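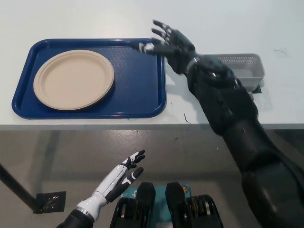 A Plate, a Tray and a Long Table: Lunch Talk with Shigeru Fukuda

Feb 26, 2024

Shigeru Fukuda sets a table the way some people fold shirts, quickly and without looking, while talking about something else entirely. When I came by the Wadunow lunch room on a gray morning he was telling me about a soup his aunt used to make, and by the time he got to the part about the leeks there was a blue tray in front of me with a paper plate on the left side of it and the right side left bare.

"That's for your cup," he said. "Or your bread, or your elbow if you're tired. I don't mind. But I like people to have a little space they get to decide about."

Fukuda has run the lunches here for a good many years, and he serves 40 people on a full day. Before that he cooked at a place called Hayashi, down by the old Braro warehouse, where everything went out on heavy china and he washed most of it himself. I asked if he missed the china (I would!) and he laughed for quite a while.

"I miss the sound of it. I don't miss carrying it. My shoulders are very fond of paper plates."

He does have opinions about paper plates, though. He likes the plain beige ones with a fluted rim and a flat middle, and he told me at some length about a winter when he had bought a cheaper kind, very thin and very shiny, that folded up the moment anybody put a potato on it. He went through the whole box anyway, two plates to a person, and he still sounds a bit sore about it.

The trays are another matter. They are blue plastic with rounded corners and a raised rim, and he picked them out with Itsuki Sugiyama, who looks after the room and does most of the serving. Sugiyama wanted the fine dots on the bottom. Fukuda wanted the rim.

"We argued for a week, and then we found one that had both," Sugiyama told me, coming over to join us. "Shigeru said he'd known about it all along. He had not."

The tables are white, which was Sugiyama's idea as well. Fukuda was against it at first and he says so freely. Every crumb shows up on white, and every stray hair and bit of thread too, and he felt he would spend his whole life with a cloth in his hand.

"And I do," he said. "But you see what you're wiping. The brown tables at Hayashi, I think we just moved things around on them."

There is a small gray basket with mesh sides that gets used for whatever the day calls for, mostly napkins, rolls when there are rolls. Fukuda bought it at Pirnier years ago and has been meaning to get a second one ever since. Sugiyama would rather he didn't, as there would then be two baskets to find a shelf for.

I asked what he would tell somebody who was starting a lunch like this one, in a church basement or a school or wherever they happened to have a room. He thought about it, and moved my tray an inch closer to me.

"Put the plate in the same place every time," he said. "People come in hungry and they're carrying their coats. And make more soup than you think. In November we ran out twice, and I still hear about it from the man who sits by the door."

Then he went to check on the leeks, and Sugiyama brought me a roll.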